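4.2 Controller comparison in the kitchen task

We compared two controllers on the same simulated arm. The first, Volia, plans a full path before the arm moves. The second, Hellwig, corrects the motion at every control step. Both used the same gripper model and the same starting pose, and both were given the target object by name. Each controller ran 681 trials. Object positions on the island were drawn again for every trial, and a trial ended after 4000 control steps if the object had not been placed.

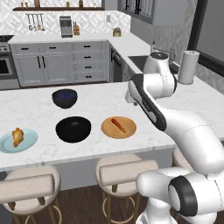 Figure 3. Simulated kitchen with the arm over the island. The carrot is on the round tan plate, to the right of the black bowl.

Volia did better when the target lay flat and had free space on both sides. Hellwig needed more steps on those trials but lost fewer objects during the lift. Most of the failures we looked at by hand came from the approach - the fingers closed too high and slid off. Lowering the grasp height by 19 mm helped Volia and made little difference to Hellwig. We kept the original height for the results in Table 2. Trials in which the simulator reported overlapping objects at the start were thrown out and run again with a new seed.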